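How Does a Robot Learn to Tidy a Kitchen?

Think about how you learned to tie your shoes. Someone showed you, you tried it, and you got it wrong a bunch of times. Then one day your fingers just knew what to do! Lots of robots learn in a similar way. They need someone to show them, and they need to be shown again and again and again.

Each time a person shows a robot how to do a job, we call it an example. An example is a bit like a diary. It saves what the robot could see and how its arms moved, moment by moment, from the start of the job to the end.

Now, real kitchens are slow places to practice. Drop a bowl and you have to sweep it up. So the team at Grovgate does much of its teaching inside a computer, in a make-believe kitchen that works a little like a video game. A person moves a set of controls, and the robot's arms in the game move too. If something goes wrong, they press a button and start over. No mess!
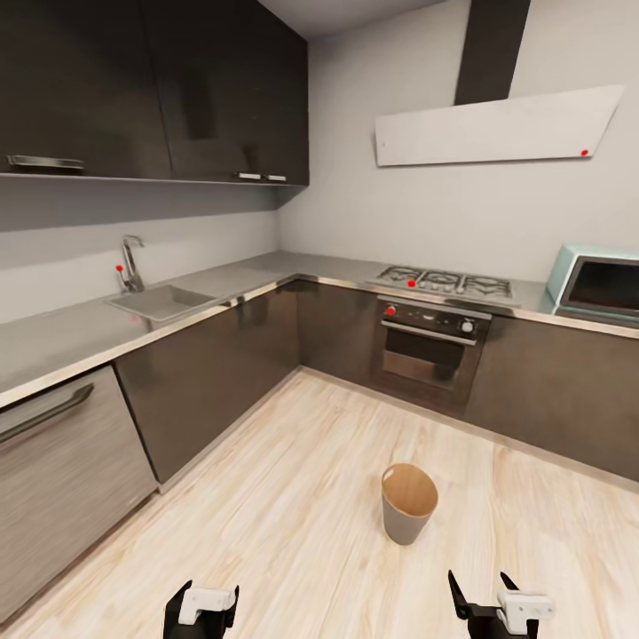 A kitchen made by a computer, with the tips of the robot's two grippers at the bottom. Can you find the waste bin?

Afroza Roy is one of the robot teachers. Her learning system is named Torvik, and on a busy Thursday she might teach it the same job all morning long. "I open that oven door in my dreams," she says.

So how many examples does Torvik need? For its first job, opening a door, the team saved 2,678 tries. Then they checked every single one. Some were too wobbly, and some stopped too early, so those were taken out. That left 1,859 good ones to learn from (still a lot of doors!).

Why so many? If Torvik only ever saw one kitchen, it might get stuck in yours, where the oven is on the other side. So the teachers mix things up. They change the colors, swap the cabinets and start the robot in different spots. Torvik looks for what stays the same each time, like reaching for the handle before pulling.

Try it yourself! Ask a friend to close their eyes, then teach them to put a spoon in a cup using only your words. How many tries does it take? Move the cup and go again.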